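2 min read

Trarix has put its new skirmish game, Clistach, on general sale this month, after a short early run at the Rastley show in November. Two warbands, eight fighters a side at most, one small board. Games wrap up in under an hour if you don't dither over the cards.

Setting is a mining town in 1909, gone badly wrong underground. The box has 46 cards, dice, tokens and a fold-out map. Minis come unpainted, push-fit, no glue neeeded.

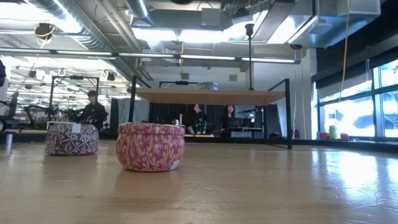
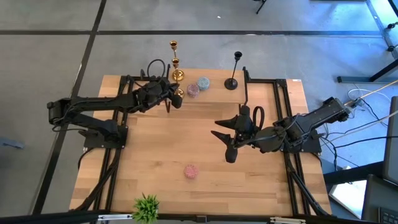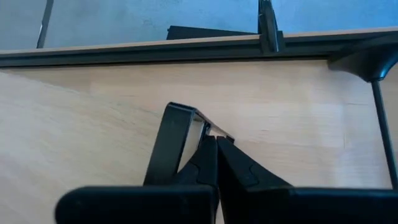
Can you play it solo? Only with the Sinaga expansion, which adds a deck that runs the enemy warband for you. It's due in spring, no price yet.

First printing of the core game was 1000 copies and stores are already runing low. Trarix says a second one is on order. Rules are a free download, and worth a look before you buy, the campaign section got rewritten since the show. Old Rastley cards still legal, except the Lamp Thief, which now costs two actions. Fair enough, it was brutal.

Organized play kit to follow. Stores can sign up now.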